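Chapter 4
How Much Is in the Bowl?

Before you start
You'll need a bowl, a cup, a scoop or spoon of any kind, and something small and dry to fill them with. Coffee beans are what I use at home. Dry beans or cereal work too, though cereal crushes and then your second count won't match your first.

I taught this chapter for years before I wrote it down, and I always began it the same way. I'd put a bowl of coffee beans on a table and ask everyone to write down a number. Just a number — no talking, no picking up the bowl. One March at the Veltonholm evening school I had a class of 19, and the guesses for one bowl ran from 217 to 3,000. Same bowl, same beans! My friend Rhonda Arsenault, who was teaching next door, came in to see what the noise was.

So that's where we'll begin, with guessing, and then we'll work on guessing better. Let me say a word about the table first. Pick a light, plain one if you can. Dark beans show up well on white, and when one gets away from you (one will) you'll spot it before it rolls onto the floor.

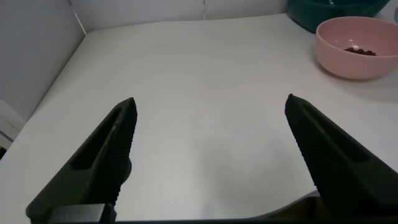
Figure 4.1 A smooth white tabletop, running back to a white wall.

4.1 Setting up
Push the table against a wall if there's room. I like having a backstop, and I like having a good stretch of clear surface toward the front where I can lay out piles in rows. You want enough light to see single beans but no lamp glaring straight down at you. Soft shadows are fine. Mine usually falls across the work anyway, because I lean in when I count.
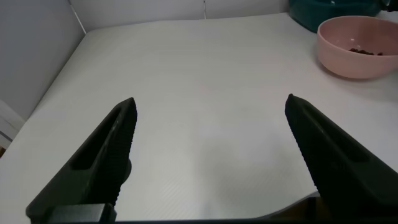 Keep a sheet of paper off to one side and write your first guess at the top of it, in pen. Students hate the pen. Marina Vasilakis, who tried out these pages with her own group, lets them use pencil, and she tells me the guesses get suspiciously good by the end of the hour.

4.2 Shape fools the eye
Now think about containers. A wide, shallow bowl spreads its contents out, so you see a lot of the top layer and very little of what's under it. A tall cup does the opposite. Pour the same beans from one to the other and most people will swear the amount has changed, and I still feel it myself, every time, even though I know better. 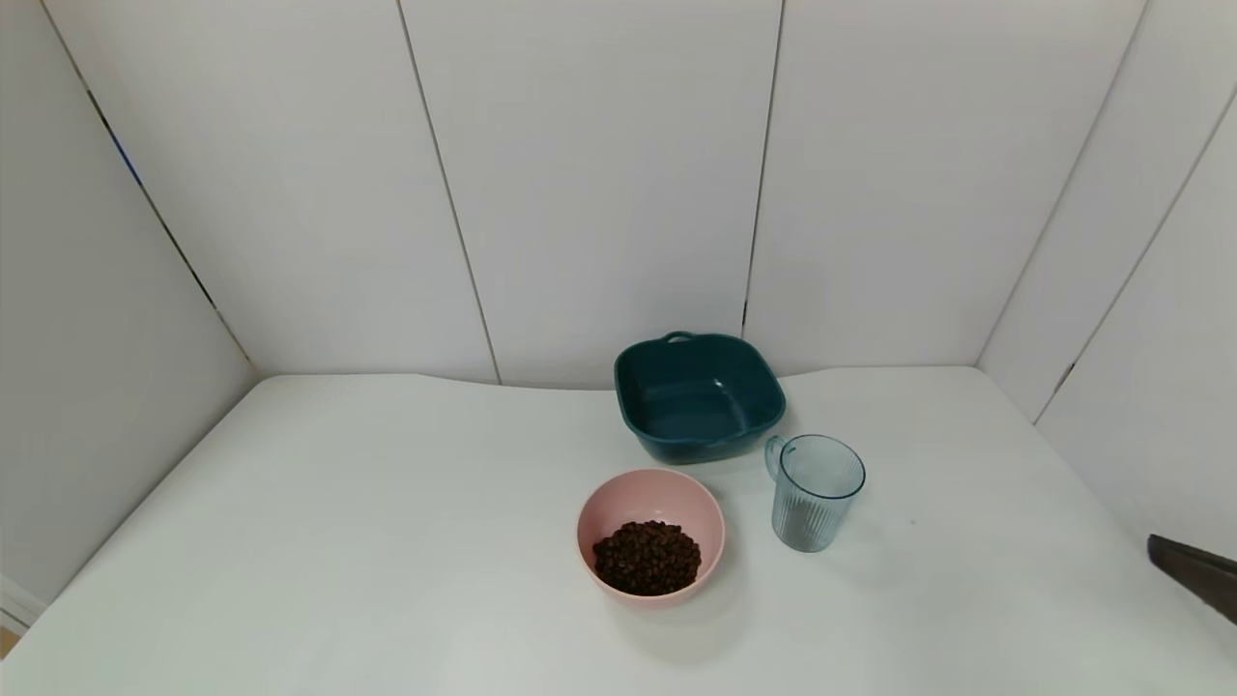
Figure 4.2 Three containers of different shapes: a square teal bowl, a round pink bowl with a heap of small brown pieces in it, and a clear bluish cup with ribbed sides.

Look at the heap in the pink bowl and ask yourself how far up the cup it would come. Then do the same for the square bowl. Write both answers down, with a little sketch of each container and a line for the level. You can't check them against the figure, of course, but you'll come back to your sketches in Section 4.5, once we've talked about finding the volume of odd shapes.

A mound adds its own trouble. It's thick in the middle and thin at the sides, so measuring the depth in one place won't do. For my own bowl at home I took the depth in several spots, worked out an average, and came up with some 700 beans. I was a bit high.
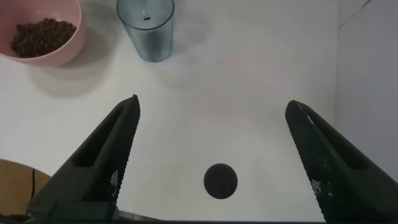

4.3 Your first count
1. Fill your bowl with beans and write down your guess.
2. Take out one level scoop and count what's in it.
3. Empty the bowl scoop by scoop into the cup, keeping a tally of the scoops. If the cup fills up, tip it into another container and carry on.
4. Multiply the beans in one scoop by the number of scoops, counting the one you took out in step 2.
5. Write the answer under your guess and find the difference between the two.

Do the whole thing twice. Your two answers probably won't agree, and in Section 4.4 we'll look at why level scoops are harder to make than they sound.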